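Bin Picking Cell, Group 2: Final Report
November 29, 2023

5. Faults and corrective work

5.1 What happened

The cell ran without trouble for most of November. On the 17th test day the arm stopped halfway through a pick and the controller reported a lost signal from the gripper. We cleared the fault, homed the arm and restarted. It ran for 70 picks and then stopped again with the same message.

Our first guess was the network switch, which had given the Ledia group problems earlier in the term. We swapped it for the spare and the fault came back the same afternoon. We then suspected our own code, which we call Surka, because the gripper status is polled in the same loop as the camera trigger. Moving the polling to a separate thread made the log easier to read but did not help with the stops.

5.2 Finding the cause

We went through the log of all 266 picks made since the last change to the gripper and wrote down the wrist angle at each stop. Every stop came with the wrist turned far to one side, reaching for something close to a bin wall. Picks from the middle of the bin never failed.

With the arm in manual mode at reduced speed we turned the wrist slowly through its range while one person watched the status page. The signal dropped out near the end of the range and came back when the wrist was turned back. With the power off and locked out, we opened the connector at the gripper end. One pin had backed partly out of its housing. When the wrist turned far enough, the cable went tight and pulled on the connector.

5.3 Safety

The stop itself was safe. The problem was what the gripper did next. In our setup a lost signal was treated as "open", so on two occasions the gripper let go of what it was holding while still over the bin. Both items fell back inside and nothing was damaged. Had the arm been on its way to the drop point, they would have landed on the table or the floor.

We should have caught this in the risk assessment. We had listed loss of air and loss of power - both taken from the Grison handbook - but loss of signal was missing. It has been added, and the gripper now holds its last state until someone resets it.

5.4 Changes made

The connector was replaced and the pins were pull-tested before refitting. The cables were given more slack at the wrist and tied again. The planner now rejects any grasp that needs the last part of the wrist range, which means some items near the walls have to wait until they get moved by another pick. We also added a check of the wrist cables to the start-up list.

5.5 Remaining work

We have not measured how long the new cable routing will last. The slack has its own risk, as a loose loop can catch on the bin wall or on an item when the arm goes low. The Havlíček workshop offered us a guide that would hold the cables closer to the arm, but it could not be fitted before the end of the term. Until then the cables should be watched on every low pick. They loop out wide from the orange-brown wrist housing, with a yellow one on the outside and a bundle of black ones just inside it, and the thin black strands are the ones we would secure first. The next group should fit the guide before raising the speed limit.

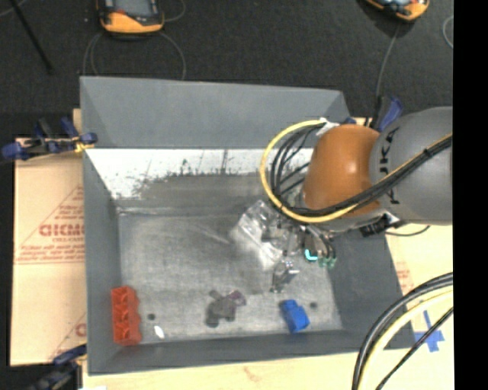
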